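Working Rules for Two-Arm Cells: A Conversation with the Droltier Practice Group

30 June 2019

When the Droltier Practice Group issued its second set of working rules for small robot cells, it asked member sites to read them aloud once, from start to finish, before putting them on the wall. The request was meant seriously. "A rule that cannot be read aloud without someone asking what it means is a rule that will be broken by accident," the group's lead author told us when we met at the Hivumlow site. The author asked, as is the custom in the group, that the rules be credited to the group as a whole.

The rules apply to table-top cells in which two arms handle everyday goods: cans, packets, crockery, baskets. Work of this kind was long treated as too light to need formal practice. The arms are small, the loads are small, and the older guidance was written with much heavier machines in mind. The group takes a different view. "Light work is where habits are formed," the lead author said. "People who learn to reach past a moving arm at a small table will do the same at a large one."

Much of the document deals with the basket task, in which cans and packets are handled in and around an open basket. It was chosen as the reference task since most sites already run some form of it, and it brings up nearly every question the rules try to settle: where each arm may go, which arm has the right to enter the basket, and what the other arm does in the meantime.

"We say one gripper inside the rim at a time," the author explained. "The second arm may wait beside the basket, and it may hold position close to it, but it does not cross the rim until the first has left."

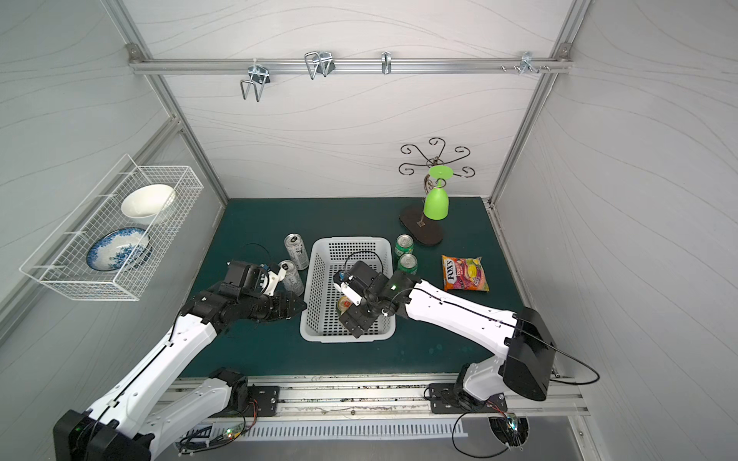 Entering and leaving the basket

The right of entry is the rule that drew the most comment during the review period. Sites were given until the end of November to respond, and Akyol, which operates two-arm cells on a daily schedule, argued that a strict one-at-a-time rule would slow the work for little gain. The group held to its position but added an exception for lifting the basket itself, where both grippers may hold the rim together provided neither reaches below it.

The author was open about the cost. "It does slow things down. Our own trial took 1200 runs under the old practice and 875 under the new one in the same number of working days. We published both figures with the rules because sites have to plan for that."

A second rule concerns the approach. The gripper should enter with its fingers clear of the basket wall and should close only on an item, never on an item and the wall together. Perforated baskets call for particular care, the group says, as a fingertip can catch in an opening and drag the whole basket across the table. If a basket is tilted or has moved from its marked place, the run may go on, but the change must be entered in the log before the next run begins.

What the wrist camera is for

The rules also say how camera views are to be used. A fixed view of the table is required for every run. A wrist view is strongly advised, and it becomes a requirement wherever the items have shiny or printed surfaces. "From the side you see that the gripper is in the basket," the author said. "You do not always see what it is pressing on. Soft packets on top of cans are the usual difficulty - the fingers meet the packet first, and the operator believes they have met the can."

Operators are asked to check the wrist view at the moment of contact and again before any lift. Where the view is blocked by the rim or by another item, the arm is to be backed out along the path by which it came in. Turning the wrist inside the basket to get a better look is not allowed.
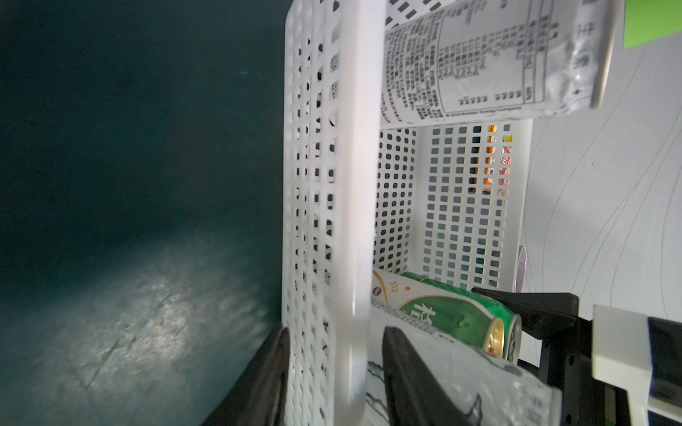 Gostamus, in its written response, asked that the second check be left to the judgment of trained operators, as two checks on every lift would tire people over a long shift. The group replied that the check may be shortened but not dropped. It also set a limit of 4 hours at the controls in any one day, which had been a recommendation in the first version.

Asked what remains unfinished, the author named the hand signals used between an operator and a person resetting the table. Sites have their own, and some of them conflict. At one site a raised palm means stop; at another it means the table is ready. Until a common set is agreed, the rules require the spoken words "stop" and "clear" and nothing else. The arms must be at rest, with the motors off, before anyone puts a hand over the table.

The rules take effect at member sites as each one completes its reading. Hivumlow has finished. Akyol and Gostamus have asked for more time, and the group has granted it to both on the condition that the entry rule is followed in the meantime.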